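Recording hand-held gripper demonstrations

Before the first take, wipe the lens and check that free storage covers the session. Set the recorder to 40 frames per second. Open and close the gripper fully 3 times so the width calibration has both end stops.

Hold the gripper by the handle only and keep your free hand out of the grasp area. Move at half your normal speed. A fast wrist turn blurs the image, and the tracker drops the pose.
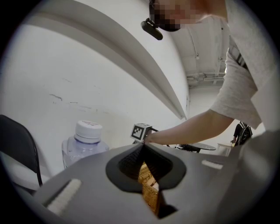
End each take with the fingers open and the tool still for a full second. Discard any take in which the object slipped, unless you are collecting recovery data. For a single pick-and-place task, Jenano trains acceptably on 115 clean takes. Vary the start position between takes, but leave the goal position alone until the first policy runs.

Comments (2)

catacutan: Does the width calibration carry over after a battery swap?

priltden: No. Repeat it every time.

Last updated: October
Contact | © Brirura | Back to top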